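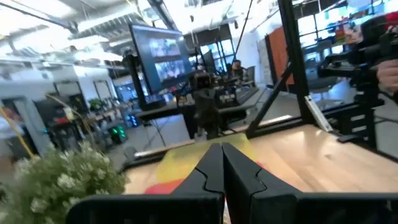
Looking after the arm cell: my part of the project

My job this term was the right gripper, which sounds small until you've had it apart on a bench three times! Pierina Piras did the software side and I got the screwdrivers, which suited me fine.

When we took the cell over in April, the fingers closed a little crooked. You could live with it on big stuff, but anything thin or floppy (cloth was the worst) just slid out at the tip. I blamed the Vonico driver for ages. Then Themba Naidoo told me to quit reading logs and push on the finger with my thumb, and sure enough, it wiggled. Two mounting screws had backed out.

So I cleaned the threads, put in new screws, squared the fingers against each other and ran the homing routine again. After that came the boring part, 700 open and close cycles with a stop to check the screws. At 573 I heard a click and panicked, but it was only a cable tie tapping the bracket. I moved the tie and finished the run. 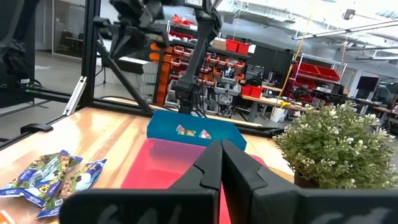

Right gripper over the table, with the tray, the blue bin and the snack bags.

For day-to-day care I wrote a one-page sheet and taped it inside the Catex cabinet. Wipe the fingertips, wiggle each finger by hand, look along the cables for rubbing, then home the arm. It takes me almost 30 minutes, though Pierina says she can do it faster (she skips the cables, I've seen her).

Still on my list: spare fingertips, and a better way to mark the screws, because my paint pen keeps rubbing off.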